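Trulmont Knitwear Help Desk
Ticket 244 – Fuzzy gloves shedding, one yellow finger shorter than the other
Status: Resolved
Opened by: Catherine Haldane
Product: Rokau plush gloves, cream and mustard

Catherine wrote, Wednesday morning:

Hello, and thank you in advance for reading all of this, I know I go on. I bought the Rokau gloves in February as a present for my niece and they are the softest things I have ever put my hands in. Two troubles, though. They leave fluff on everything (her navy coat looks like it slept with a sheep), and on one glove the two yellow fingers don't look the same length to me. I put white paper down on the table so I could see what was coming off. Pictures attached.
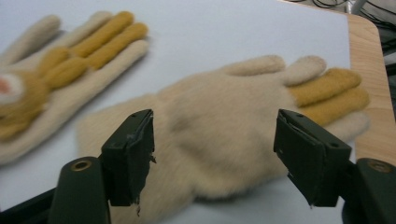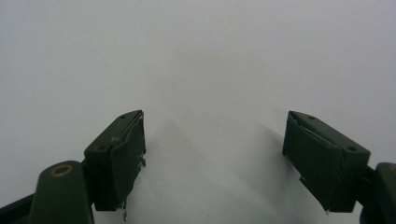 I haven't washed them yet. The tag inside the cuff is so tiny that even with my reading glasses I gave up, and I didn't want to guess and end up with felt. If it helps, she wears a small size in most things.

Reply from the help desk, Wednesday, 2:10 pm:

Hi Catherine, please go on as long as you like, it makes our job easier! Let's take the fluff first. The plush on these is brushed after knitting, and a new pair will let go of loose fibers for the first few wears. What we suggest:

1. Take them outside and give each one a good shake, holding it by the cuff.
2. Turn them inside out and hand wash in cool water with a little mild soap. Please don't wring them.
3. Roll them in a towel, press, then dry flat, well away from the radiator.
4. When they are fully dry, turn them back and go over the pile lightly with a soft clothes brush.

As for the fingers, the pile can bunch up inside a fingertip and make it look stubby. Slide a pencil in, blunt end first, and ease the tip out gently. Then lay the two yellow fingers side by side and measure from the base. Up to 10 millimeters of difference is within what the knitters allow. Anything over that and we'll swap the pair, no fuss at all.

Catherine wrote, the next evening:

Well, I did everything in order. The pencil helped more than I expected – there was a whole wad of fluff up in there – and now I make it 4 millimeters between them, which I can live with. They dried overnight on the rack. I brushed them this afternoon and got a fair little heap off, and after that hardly anything. My niece tried them on with the navy coat and it stayed navy.

One more thing while I have you. Can they go in a drawer with her wool hat, or will the fluff start all over again?

Reply from the help desk:

So glad to hear it! The drawer is fine, just pop the gloves in a cotton bag so they don't rub against the hat. I've put a note on your order in case the shedding comes back, and you can answer this same email to reopen the ticket.

Closed by help desk. No replacement sent.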